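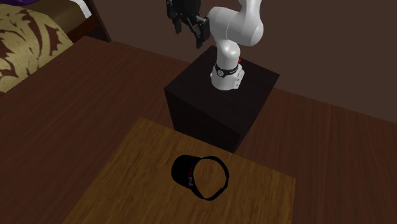

I got to Bullthorpe a little before 11 and Nadine Azar already had the kettle on. She runs Geda, the tiny hat repair shop next to the bakery, and she'd warned me on the phone that she talks a lot. Good, I said, so do I.

She didn't plan on any of this. She was doing alterations for a dry cleaner when a customer brought in his dad's felt hat with a crushed crown. "I told him I had no idea how to fix it," she says. "He said, well, you can't make it worse. I absolutely could have made it worse!"

She steamed it over a pasta pot in her kitchen (the pot is still in the shop, by the way, I saw it) and he came back with two more. That was 20 years ago.

These days it's mostly caps. People get very attached to them, and they'll pay $35 to have a sweatband replaced on something that cost less than that new. I asked if that seems silly to her.

"No, why would it? It fits your head. You know how long it takes to get a cap to fit your head?"

So what are we all doing wrong? The washing machine, mostly. Nadine wants you to use cool water in the sink, a drop of dish soap and an old toothbrush on the sweatband, then let the cap dry over a bowl. Older caps can have cardboard in the brim, and those she won't dunk at all - she just dabs at them with a damp cloth. "And keep them off the back seat of the car. The sun just eats them."

Her helper, Austra Vaher, came in halfway through with a bag of thread and disagreed about the toothbrush. Too stiff, she says. She uses a nail brush. They went back and forth on this for about 5 minutes and I ate most of the cookies.

I asked Nadine if she wears hats herself. She laughed so hard she had to put her mug down. "I have a terrible head for hats. Everything sits on my ears."

She does own one, a green wool thing her sister knitted, and it comes out in November when the shop gets drafty. Before I left she took my own cap off me, looked inside and made a face. I'm picking it up next week.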